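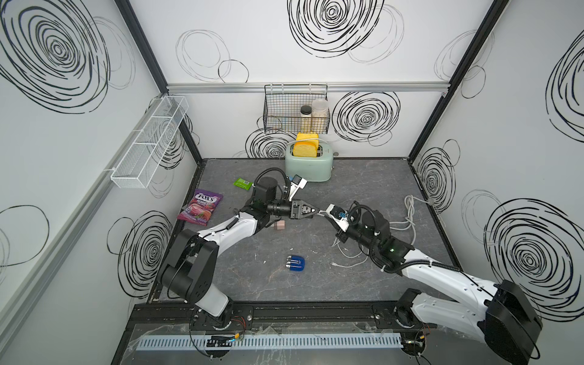

Grerkstead Shared Workshop Opens Its Two-Arm Kitchen Cell to Members, Releases Build Notes

GRERKSTEAD, March 2023 – The members of Grerkstead Shared Workshop are very happy to announce that Choo, the two-arm robot cell they have been building on evenings and weekends since last July, is ready for other members to use. The full build notes go out with this release and are free for anyone who wants to put together something similar in a garage, a spare room or a workshop of their own.

Choo is a tabletop kitchen in miniature, with a pair of white arms bolted to a rail along the front and three walls around a dark, marbled floor. There is a mint-green toaster at the back with a slice of yellow toy bread for it, a wire basket of jars hooked on a rail above, and usually a few odds and ends on the floor for the arms to deal with. At the moment that means a bag of Fox's Berries, a small green packet and a white cable that is a real pain to pick up (we love it for that).

The project was started by Vichien Limsakul, who repairs commercial ovens for a living and had never programmed an arm before last summer. Dong-hyun Wang joined in the second week and took over the wiring.

"I wanted to see an arm put bread in a toaster, and that was the whole plan," said Limsakul. "Then Dong-hyun asked what would hold the bread bag open, and we needed a second arm. I'm so glad he asked! Almost everything I enjoy about this cell comes from the two arms having to share the space."

Sharing the space took most of the winter. The arms can reach each other over the middle of the floor, and the early control code let them do it at full speed. The current version slows both arms as the grippers come close and gives one of them the right of way. Members who write their own routines can switch which arm goes first, but the slowdown stays on.

The total spend came to $3575, with both arms bought secondhand through Grosberg, a surplus dealer, and paid for out of the workshop's project fund and a bake sale. The control program is 868 lines long, comments included, and Wang has been careful to keep it readable.

"If you can follow a recipe you can follow this file," said Wang. "I wrote it for the version of me from last July, who didn't know what half of these words meant. Some of the comments are just me arguing with myself about the gripper timing. I left those in."

The wiring has been redone from scratch twice. In the finished layout, a light-blue slotted duct runs along the front between the two arm bases, and the notes spend four pages on this part alone, covering connector choices, strain relief and how much slack an arm needs at full reach. Wang asks anyone copying the build to read those pages before cutting any cable.

The walls get the most comments from visitors. The white panels are covered in loose black spirals and scribbled circles, and the pattern files are included in the download along with the drawings for the rails and the front plate.

What members can do with Choo

Any member who has done the bench safety session can book the cell in two-hour slots. First-timers start with the tutorial, which goes from moving a single joint up to passing an object from one gripper to the other. After that it is wide open. The wish list pinned up in the workshop currently includes unscrewing a jar lid, coiling a cable, sorting candy by color and making the toast without dropping it.

The toaster stays unplugged during all sessions. Please do not bring real bread – the crumbs are murder on the joints.

Still to come

The team is now working on a way to save a routine and play it back at a later session, and on a quieter power supply. Help with either is very welcome, and so are spare grippers in any condition. The parts list, drawings, code and wiring notes can be found on the workshop's page at Datport, where corrections and questions can also be posted. Limsakul and Wang read all of them, though answers may take a few days.

Media and visits

Reporters, teachers and curious neighbors are invited to drop in during open bench hours. To arrange a demonstration for a group, ask for Vichien Limsakul at the workshop's front desk. Children are welcome with an adult.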